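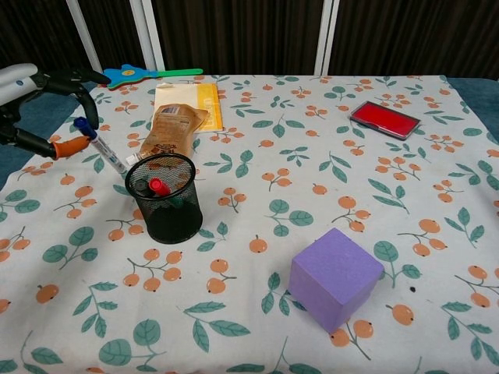
LUMSTEAD, 11 March 2020
By the Clomden House newsletter desk

Every spring, when the light comes back into the front room and shows up all the dust we have been happily ignoring since the holidays, we get a little flurry of notes from readers asking how on earth to keep a table clear. We love these notes (please keep them coming!), and we always feel a bit sheepish answering them, because our own tables fill up as fast as anybody's. A marker comes out to label something, a snack pouch gets set down next to it, an envelope arrives and is put somewhere safe, and by supper there is a fly swatter with a cartoon animal's head lying at the back as if it had always lived there.

So this month we want to put in a good word for the pen cup. A plain black mesh one will do very nicely. It weighs next to nothing, the crumbs and bits of eraser shake right out of it, and you can more or less see what has sunk to the bottom without tipping the whole thing over. Ours holds a red marker and a few companions, and the blue one goes in as well, at least in theory. Markers are wanderers. If you have children in the house, or grown-ups who label leftovers, you will know just what we mean.

Our habit at Clomden House is a short sweep of the table before the plates go down, and we do mean short, 2 minutes by the oven clock. Pens go in the cup first, since they roll. Food goes back to the kitchen, and that includes squeeze pouches, which have a way of hiding behind taller things. Paper is the hard part. A yellow envelope is at least easy to spot, bless it, but we have lost more than one bill under a place mat, and these days anything with a flap gets opened or carried to the hall basket that same evening. Toys and swatters go wherever toys and swatters go in your house.

We can't leave the subject without a word about tablecloths, as several of you asked after the one with the orange berries and the teal-green leaves. We are very fond of it. White cloths can feel a touch stern for every day, but a scattering of little branches and sprigs cheers the whole room up, and a busy print is kinder to the odd dot of ink than a plain one. Do put the caps back on your markers all the same! We like a darker blue-gray underneath, too.

The table linen swap at the Brolamell Room is planned for June, and we have space for 36 households this time, twice the 18 we managed last year. Bring cloths, runners and napkins, washed and folded please, with a note of the size pinned to one corner. Spare pen cups and desk tidies are welcome on the side table by the door, and there will be coffee.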